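4.2 License statements and reuse of free clip art

The second part of our study concerns the text that accompanies a free picture and what the user understands from it. In the first part we looked only at the file itself (size, transparency, quality of the edge). During that work we noticed that many pages promise a free picture, but the word "free" has different meanings from one page to the next. In some cases it means that there is no payment. In other cases it means that there is no payment for private use only, and the commercial use is explained on another page which is not easy to find.

We collected 4000 clip art pages from the three collections introduced in Section 3, which are Eltness, Urnumeck and Kisesex. For each page we saved the title, the short description, the tags and, when it was present, the license line. Pages without any license line were kept in the sample, because a missing statement is also information for us. The collection of pages was finished in March, and pages that were changed by their owners after this time were not visited again.

The license lines were sorted by two readers into four groups: public domain, free with credit to the author, free for personal use, and unclear. The readers worked separately and did not see the decisions of each other. When they disagreed, Chaminda Navaratnam read the page as a third person and his decision was final. Most disagreements were between the last two groups. A typical difficult sentence is "you may use this picture for your own projects", where it is not said if a small shop may print the picture on a price list or a menu. 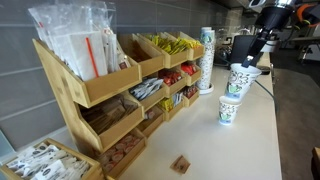 Figure 4. Paper cups with a printed floral pattern, beside a bamboo condiment organizer.

A further difficulty is the origin of the picture. Uploaded files are often copies of copies, and the person who uploads is not always the person who made the drawing. On Urnumeck we found the same drawing of a sailing boat under 3 different user names, and each page had its own license line. Our method cannot decide which one is correct. We therefore report the license as it is written on the page, and we make no statement about its legal value – this should be remembered when reading Table 5.

To find such repeated files we used Tekleab, a small matching program that compares the outline of the drawing after the transparent border is removed. The program was first tested on 2000 pages taken from the same sample. It works well for simple shapes with one color, but it is weaker for drawings with thin lines, and it cannot recognize a drawing that was turned to a mirror view. We corrected the mirror cases by hand where we saw them. It is possible that others remain in the data.

We also asked 45 users of clip art, mostly school teachers and owners of small businesses, to read a set of license lines and to say in their own words what is allowed. The interviews were done in writing. Many participants answered that they normally do not read the license line when the download button is placed above it. Several of them understood "transparent" as a promise about the conditions of use, while the page meant only the background of the PNG file. We did not expect this confusion, and the questionnaire had no separate item for it, so the answers are treated only as comments. The wording of the questionnaire is given in Appendix B, together with the license lines in the order in which they were shown.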